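Clirnside Support Desk – Ticket Record
Queue: Handheld gripper capture, household tasks
Subject: Cloth folding sessions at Skuston returned by acceptance check
Priority: Normal
Status: Pending site confirmation

Reported issue
The Skuston site submitted 600 episodes of bed and cloth handling in September. The acceptance check returned 41 of them under the workspace rule. The site requests confirmation of which edition of the rule applies, and asks whether the returned episodes may be resubmitted without being recorded again.

Environment
Handheld grippers, two-finger, wrist camera fitted. Task family: fold, lift and flatten, cloth on bed. Check profile: Baysal, household set.

Log

09:10 – Ticket opened. Site asked to supply the session sheet and the list of returned episodes.

10:25 – Session sheet received. The site has been working from the earlier edition of the Fascombe practice guide, which permits personal items on the work surface provided that they are not touched. The current edition does not. Section 12 requires the surface to be cleared of phones, chargers and loose cables before the first episode, and again after each break.

11:40 – Returned list compared with the check output. All entries carry the same code, WS-2 (unrelated item on work surface). No entry was returned for calibration, timing or grip width. The equipment is therefore not considered to be at fault, and no replacement will be issued.

13:05 – Site asked whether signs and notices in the work area must be removed. They need not be. Fixed notices and wall marks are permitted under the current edition, provided that they remain in the same position for the full session.

13:50 – Site asked whether a second operator may stand beside the bed. This is permitted. Both operators are to be entered on the session sheet, and the second operator is to keep clear of the cloth unless the task calls for two grippers.

14:30 – Reference views of the work area added to the ticket.

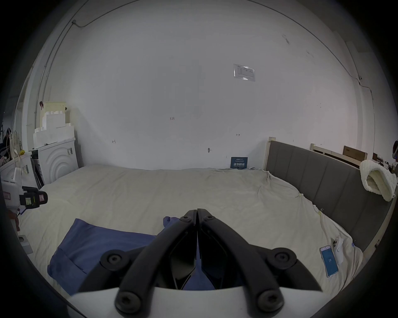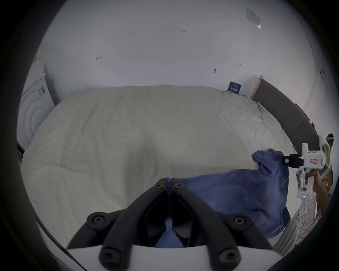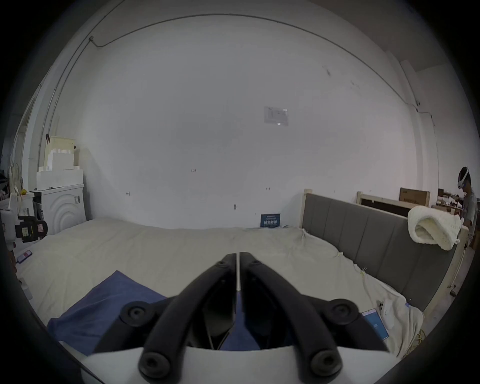 15:15 – Determination. The current edition applies to all sessions in the September submission. Returned episodes may not be resubmitted as they stand. Cropping or masking is not an accepted remedy under the Baysal profile – the episodes must be recorded again.

Required actions, site
1. Withdraw all printed copies of the earlier edition.
2. Assign a shelf or tray away from the bed for phones and chargers.
3. Record the surface check on the session sheet, with the time and the operator's initials.
4. Record the 41 episodes again and submit them under the original batch number with suffix R.

Required actions, support desk
1. Send the current edition to the site lead.
2. Hold the remainder of the batch open until the R files are received. The batch limit of 1000 episodes is not affected.

15:40 – Site acknowledged items 1 to 3. A date for item 4 is awaited.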